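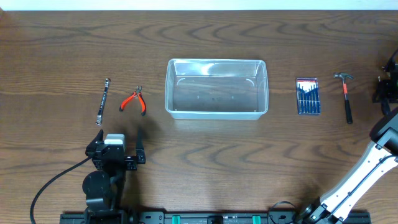

Flallilero clear storage box, small

Bought in August for bench tools. Rectangular, open top, rounded corners, with ledges moulded inside. The plastic is clear enough to read the table grain through the base, with a slight blue-white cast at the rim.

Fit: a combination wrench goes in diagonally. Small pliers fit only with the handles closed. A precision screwdriver set in its flat case lies on the base and leaves space beside it.

Load: 300 g of fixings for 60 days, no bowing. Washed at 30 degrees, no clouding.

Against: the base scratches easily and no lid is supplied.

Tamara Sydorenko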